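Robot club: putting the shopping away, slowly

The Planley robot club is back for the autumn, and our sixteen members have voted to spend the term teaching an arm to put the shopping away. The other option was a line-following buggy. It lost heavily, mostly on the grounds that everyone's older brother or sister has already made one.

We are doing the whole thing in simulation. A real arm costs more than the hall roof, and a simulated one can hit the cupboards as hard as it likes without anybody writing to the parents. It has taken full advantage. In the first fortnight the software logged 1000 attempts, and in a good many of those the shopping ended up on the floor, in the sink, or in one memorable run somewhere beneath the building.

The task sounds simple enough when you say it to a visitor. Pick up the carton, lift it clear of the worktop, get it past the cupboard door, set it on the shelf, let go. Letting go is the part we all thought we could leave until last. The arm will quite happily place a carton on a shelf and then take it away again, like a host who has changed his mind about the biscuits.

Hugo Sotomayor and Rosalía Barrios have been working on the grip. Too little force and the carton slides out during the lift; too much and the physics engine takes offence and fires it across the kitchen. They have now settled on a number, which they keep on a sticky note and guard closely. The approach path belongs to Kobe Van Acker, who wants the arm to come in from low down and to one side, and who has drawn this on the whiteboard so many times that the pen has given out. 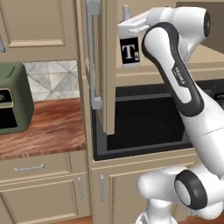
Casimiro Vidal would like it put on record that the cupboard door was his idea, that a kitchen with every door shut is no test of anything, and that he is sorry about the extra two weeks. The club accepts two of these three points.

What the door has done is force us to think about the elbow. For most of the first fortnight we watched the gripper and nothing else, and were then surprised when some other part of the arm met the furniture. The group now has a rule that one person watches the hand and one watches everything behind it. Arguments have become shorter, though no quieter.

Run 2467 has its own page in the logbook. The carton went on the shelf, the gripper opened, the arm backed away and nothing fell over. We ran the same settings again straight afterwards and it dropped the carton at once, but the page stays in.

Next up is the friendly against Brestville, who have a proper computer room and, we hear, matching jumpers. Each side gets a kitchen it hasn't seen before and 2 practice runs. Bonifacio Casado is building ours to send over, and has been asked to keep it within the bounds of decency.

New members are welcome, no experience needed. Bring a laptop if you have one and a snack either way.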